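We use cookies to remember your preferences. Accept all | Manage

So our project was the Aguiar albums, three boxes of old portrait photographs that came to the Havodton local history room in August with hardly a name between them. Catarina Lobo and I had 200 prints to sort, and I'll admit I thought we'd be done in a fortnight (ha!).

We started with the studio stamps. Most said Otora, a portrait studio on the high street, and 17 had a street number that changed partway through, so we could put those into an earlier and a later pile. Lovely when that works!
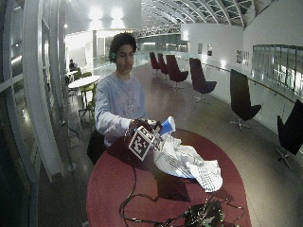
The pencil notes on the backs were much harder. One just says "Aunt, before the move", and we spent a whole Wednesday on whose aunt. Catarina reckons she's a Hellance by marriage, going by the brooch, which turns up in two other portraits. I'm less sure, and I've put a question mark in the catalogue.

We ended up with firm names for 26 sitters. The rest are listed by studio and pile number.

Shiyu Liang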